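Notes for the Illamdale talk, 7/8/19
(slow down, drink water, Joanne has the clicker)

## Opening

Hi everyone, thanks for coming out. I'm going to talk about renting out a place you used to live in, which is what I did with my house in Imbridge, and I made plenty of mistakes so you get to hear all of them!

Quick show of hands: who already has a tenant? Who's thinking about it? Who got dragged here by a spouse? (wait for the laugh, move on if there isn't one)

## Why I didn't sell

I wanted to sell. I had the house listed for most of a spring and got one offer, and it was so low I went and sat in the car for a while. Nabila Halim at Kulton, the agency on the corner, asked if I'd thought about letting it for a year and trying again later. I hadn't. I thought landlords were people with ten buildings and a boat.

We ran the numbers at her desk. Rent of $2,277 a month looked wonderful until she started writing things underneath it: insurance, which goes up when you stop living there (mine went up $641 for the year), the management fee, a month empty between tenants, the furnace that was older than my marriage. There was still something left at the bottom. Less than I'd hoped, more than I was getting from an empty house.

*Slide: the budget sheet. Leave it up, people like to copy it down.*

## Getting the house ready

Okay, so this is the part where I spent money on the wrong things. I repainted the dining room a color I loved. I bought new curtains! The first couple who came through asked about the water pressure and whether the back door locked properly (it didn't).

What I'd do now is walk the place with somebody who has never been inside. Danang Santoso did it for me, and in an hour he'd filled two pages. Loose stair rail, dead outlet in the hall, a window you had to lift with your knee. I'd lived with that window so long I thought it was normal.

Kitchens come up every time I give this talk, so let me say my piece. A clean, plain kitchen where every drawer opens is plenty. Fix the faucet, replace the cracked tile, scrub the oven or pay somebody to scrub it. I wouldn't tear one out between tenants unless the cabinets are coming off the wall. 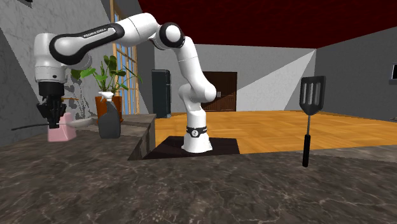
*Slide 6: simulated kitchen with a Franka Emika arm*

Take pictures of everything before anyone moves in. I took 186 of them, inside the closets and under the sinks and all, and put them in a folder with the signed checklist. Rohani Purba, my first tenant, went through the whole lot with me and added a scratch on the landing I'd missed. We never argued about a thing when she left.

## The lease

(don't rush this one, and remind them I'm not a lawyer)

Read it out loud before you sign it. All of it. I found a line about a swimming pool in mine, and I don't have a pool. Check these while you're at it:

- who mows the grass
- how much notice each side gives (mine says 60 days)
- where the deposit is held
- pets, and be specific, "small" means different things to different people

If something matters to you, get it in writing. I had a lovely chat with Rohani about the garage and we both walked away with completely different ideas of what we'd agreed.

## Manage it yourself or pay someone?

I tried it myself for the first four months. Then a pipe let go while I was at my sister's, and I spent the evening on the phone calling plumbers two counties away. I signed with Kulton the next week. Some of you are handy and live down the street, and you'll be fine on your own. Ask yourself how you feel about a call at dinner.

Syafiqah Lumbantobing manages three of her own and she's sitting right there, so grab her at the break (point, wave).

## Questions

Leave fifteen minutes. If it's quiet, start with the deposit story. Sign-up sheet for the July walk-through is by the coffee.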